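Last July I bought a bookcase from Prukach, the kind that arrives in two boxes with a bag of screws and a little drawing of a calm man. I had 664 books stacked along the hallway and a simple plan for them.

The bookcase now holds 109 books and everything else I own.

I would like to argue that the open shelf is the worst idea in home design, and I say this as someone who paid $125 for one. A drawer lets you be a slob in private. A closet has a door, and the door closes. An open shelf makes you put your clutter up at eye level and then stand next to it while guests hold their drinks and nod.

The catalogs have a word for this. They call it "styling." Gikley, whose emails I can't seem to stop getting, tells me to leave "breathing room" between objects and to group them by mood. I own a tape measure, a candle that smells like a wet cardigan and a bowl of keys to apartments I no longer rent. I don't know what mood that is, but I wouldn't want to be in a car with it. 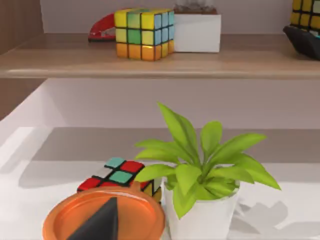
## The puzzle problem

Every shelf in America has a Rubik's cube on it, and most of them are unsolved. I find this touching. You could put out a vase and ask nothing of yourself. Instead we display a job we gave up on, and we dust it.

My neighbor across the landing has a Bunau shelf, the expensive one with hidden brackets. It holds one gray pot. I used to admire that pot. Then I helped her move a couch and saw the inside of her hall closet, which had been packed by someone in a state of panic. The pot was a front for the whole operation.

## What I'd do instead

Bring back doors. My grandmother had a Stefanou cabinet with doors so heavy you had to plan your visits to it, and as far as anyone in the family knew, it contained plates. It may have contained anything. We respected her.

I'm told doors make a room feel smaller. Fine. My room is small, and I'd like it to feel that way with the tape measure out of sight. Until then the hallway has 555 books in it, and you'll want to walk sideways past the bathroom.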